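第三节 大巾:拆封、初洗、铺平、折叠、上架

适用:Pamura 收纳架配套大巾(织造 Kestex)。小方巾、地垫看第四节,别照这节做。
本节修订:2026年1月17日。旧版里的折法作废。

3.1 开始前

要准备的:
大巾本体
一张平的台面,比对折后的大巾宽就行
随架附的硬纸折板(印着 Misine 那块)
中性洗衣液
软毛刷,衣物用的那种
一把小剪刀

台面先擦。有水渍、油点先处理掉,绒面沾上了很难弄干净。台面上的零碎东西,钥匙、笔帽、夹子,推到一边,别压在巾下面。

注意:戒指、手表带扣容易勾绒圈,先摘。指甲有毛刺的也磨一下。

注意:拆包装不要用裁纸刀竖着划。从封口处撕。划破的不在保修范围。

3.2 拆封检查

1. 撕开封口,整条抽出来,抖两下。
2. 找到洗标。洗标在短边,靠角。
3. 沿四边摸一圈缝边。线要平,不能有跳针,也不能有一段明显比别处松。
4. 看绒面。个别绒圈冒头是正常的,用剪刀齐着布面剪掉,不要拽。
5. 闻一下。新布味道正常,洗过会散。有霉味的不要用,装回袋里联系经销商。

四个角里有一个角缝线会厚一点,那是收线的地方,后面折叠的时候拿它当起点,本节都叫“起角”。

深色款(藏青、宝蓝、墨绿)包装里可能有掉下来的绒屑,抖掉即可。

3.3 初洗

第一次用之前一定要洗。不洗直接擦手会掉毛,吸水也差。

1. 深色单独洗。浅色可以几条一起,但不要和牛仔裤、带魔术贴的衣服放一起。
2. 水温选 30 度。
3. 洗衣液按瓶身标的量减半。多了漂不干净,巾会发硬。
4. 不加柔顺剂。这一条很多人漏看。
5. 选标准程序,转速不要拉满。
6. 洗完马上拿出来,别闷在桶里过夜。
7. 拿住两个角,用力抖几下,绒就立起来了。
8. 晾。摊开晾,缝边拉直,不要拧成一条搭着。

用烘干机的:低温档,带一点潮气就取出来,剩下的自然晾干。烘过头缝边会缩,边比面短,铺下去中间鼓一块,再怎么抻都不平。

注意:手洗水温上限同上。热水泡不行,深色会跑色。

注意:氯漂不能用。含漂白成分的去渍笔也算。

第一次洗,水里有颜色,滤网里有绒屑,都正常。洗第三次还在大量掉色,拍照留底,看 3.9。

洗衣机装多少:70 升及以上的滚筒可以放整套大巾,小机器分两次。塞太满绒面会被磨平。

3.4 铺平

折得齐不齐,主要看铺得平不平。这一步别赶。

1. 台面擦干。大巾要彻底干透再铺,摸缝边,缝边最后干。
2. 起角放在左上。
3. 顺长边把巾放下去,先放上边,再放下边。
4. 一手按住上边,另一只手掌心向下,由上往下捋。一个方向,不要来回搓。
5. 捋到靠边的地方放慢,缝边容易卷进去。卷进去了用手指翻出来,压一下。
6. 左上一带的皱褶最后处理,提起起角轻轻一拉,再放下。
7. 退开一步看。上边应该是一条直线。

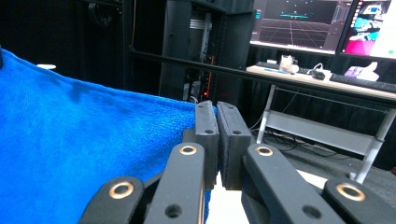
图 3-1 蓝色大巾的绒面与缝边。边上走线一道,边斜了就回第 3 步重铺。

看绒面的细纹也能判断。纹路顺着一个方向走,就是铺好了;有一块纹路乱,颜色看着比旁边深,多半是下面有褶。深色款尤其明显,光从侧面来得时候看得最清楚。

铺不平的几种情况:

边是直的,中间鼓。缝边缩了,喷一点水在缝边上,抻一抻,晾干再铺。
中间平,边像波浪。边被拉松了,低温熨一下缝边,隔一层薄布,别碰绒面。
怎么铺都歪。检查是不是把短边当成了长边。洗标在短边。
有硬块。翻过来看,一般是洗衣液没漂净,重洗一遍,只用清水。

注意:绒面不要直接熨。压倒了很难立回来。

3.5 折叠(标准折,上架用)

折板放在手边。大巾铺好,起角在左上。

1. 下边往上折,和上边对齐。对缝边,别对绒,绒是蓬的,看不准。
2. 掌心从左往右推,把里面的气推出来。
3. 右边往左折,盖到左边。再对一次缝边。
4. 折板放在巾的中间,板上的箭头朝你自己。
5. 左右两侧各往里收,收到折板的边,不要超过。
6. 抽出折板。慢一点抽,快了会带起里层。
7. 最后上下对折,折口朝外。

折好的大巾宽度应当是 17 厘米左右各留一点余量就能进架格。宽了回第 5 步重新收。窄了没关系,放进去会自己松开一些。

注意:毛边、线头、洗标都收在里面,外面只看得到一个圆的折口。看到缝边露在外面,说明最后一步折反了。

第一条慢是正常的,折几条手就熟了。不要为了赶时间叠两条一起折,两条的绒会互相咬住,抽都抽不出来。

3.6 折叠(卷法,抽屉或旅行用)

1. 铺平同 3.4。
2. 起角向内折一个三角,盖住大约一个手掌的位置。
3. 长边对折一次。
4. 从没有三角的那头开始卷,卷紧。
5. 卷到头,把露出来的三角尖塞进外层的缝里。

卷法占地小,但放久了绒面会有压痕。抖一抖,挂半天能恢复。放一个季度以上的不要用卷法。

不要用橡皮筋捆。要捆就用套装里那条布带,打活结。

3.7 上架

架子还没装的先看第二节。横杆没锁紧不要放东西。

1. 先放最下面一层,再往上。
2. 折口朝外,缝边朝墙。
3. 同色放一摞。深色在下,浅色在上,掉的绒屑不会落到浅色上。
4. 每摞顶上留出一掌高的空。塞满了,拿一条会带出一摞。
5. 用过的和没用过的分层放。半湿的一律不上架,先晾。

每格净高 14 厘米,不够放的换到顶层。顶层不限高,但顶层不要放重的东西。

侧钩可以挂大巾,一钩一条。挂的时候用缝边中间的位置搭上去,不要拿钩子去穿绒圈。侧钩是 Huttunen 的旧型号时,钩头有一道棱,先套上附带的胶套。

注意:架子放在暖气旁边的,最靠近暖气那格空出来。烤久了绒会发脆,颜色也会变浅。

注意:浴室没窗的,门开着再放。柜式的不要关死柜门。

轮换:洗好的放最下面,用的时候从上面拿。这样每条用的次数差不多,颜色褪得也一致。

3.8 日常保养

每周
大巾用过两三次就洗,不用等到有味。
抖绒屑,去室外抖。

每月
软毛刷顺着绒的方向刷一遍,特别是折口那一条,容易压扁。
看缝边,有线头就剪。

换季
全部取下来,重洗一遍,清水多漂一次。
白醋 200 毫升兑进漂洗水里,可以去硬水留下的涩感。兑醋的那次不要放洗衣液,也不要和任何含氯的东西一起用。
架子擦干再放回去。
十二月以后室内干,静电大,取巾前手先沾一点水。

污渍:
咖啡、茶:冷水冲背面,别搓正面。冲完照常洗。
油:洗洁精一滴,点在油处,放几分钟,温水冲。
口红、粉底:纸巾先吸,再用洗衣液点涂。
血渍:只用冷水。
蜡:先冷冻,脆了掰掉,剩下的隔纸低温烫,烫背面。
不知道是什么的:先冷水。热水会把东西定在布里。

勾出来的长绒圈:剪。不要拉,不要打结,不要往回塞。剪了不会散,布底是织死的。

缝边开线:开一小段的自己补,同色线,平针走一道,针脚尽量密一点。开到角上的建议送修,角上受力大,自己补的容在一拉又开。

3.9 常见问题

不吸水。
用过柔顺剂。清水加热到 40 度以下洗两遍,晾干再试。之后不要再加。

掉毛洗了几次还掉。
看看是不是和别的衣服混洗。单独洗两次,滤网清一遍。低温烘一次也能带走不少。

有一股潮味。
没干透就折了。全部打开,重洗,晾到缝边也干。同一格里的其他巾一起洗,味道会串。

两条蓝色的颜色不一样。
不同批次染色有轻微差别,看洗标背面的批号。同批号还差得明显的可以换。

折好后一边厚一边薄。
第 3 步没对齐缝边。打开重来,别在厚的那边硬压。

折板弯了。
压在平的东西下面过一夜。折断了的,找硬纸按原样剪一块,边要剪圆,不然会刮绒。

放进格子老是弹出来。
里面有气,或者最后一折反了。拿出来,折口朝外,从上往下压一遍再放。

能不能当地垫用?
不能。没有防滑底,踩上去会滑。地垫看第四节。

能不能给宠物用?
可以,但是用过的就不要再上架了,单独放。爪子勾绒圈,寿命短很多。

3.10 报修、换货要带什么

洗标照片,批号要看得清
问题处的近照,铺平了拍,不要团着
购买凭证
洗过几次,用什么程序,大概写一下

寄回之前洗干净晾干。湿的、有宠物毛的会被退回,来回运费自理。

下一节:小方巾与地垫。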